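Housing Types and Tenure: Notes for Unit 3
Converted buildings

A converted unit is a dwelling made inside a building first put up for another use, such as a mill, a school or a warehouse. The shell stays in place. Floors, plumbing, wiring and exits are usually new, and the local code treats the work as a change of use.

Kosusside is the main case for this unit. The former Kirner mill was divided into 152 rental units on four floors. Deep floors left many inner rooms without windows, so these were assigned to storage and laundry.
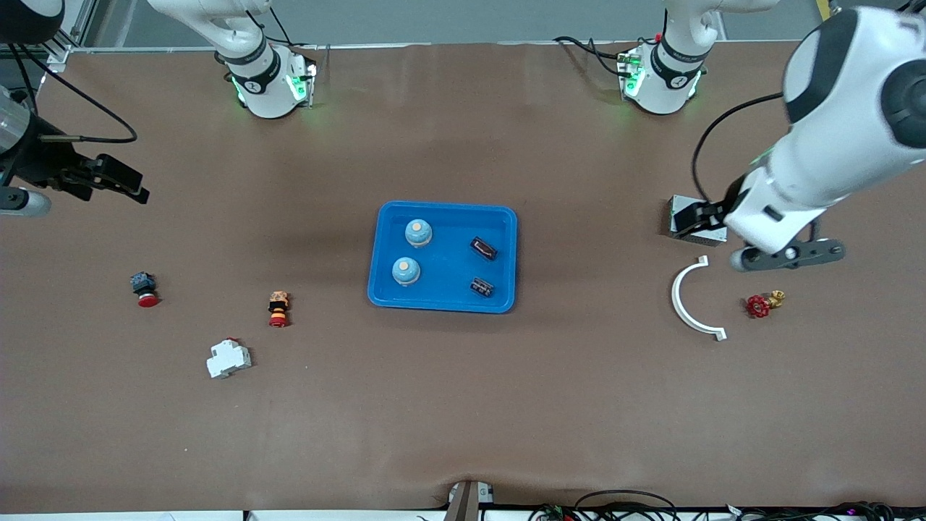
Cost per unit depends mostly on the depth of the floor and the state of the roof. Compare the Tolentino warehouse, where a light well was cut through the center and rentable area fell.

Terms to know: shell, change of use, light well, net rentable area.

Reading before the October session: the Braraslow survey, sections on rent and turnover.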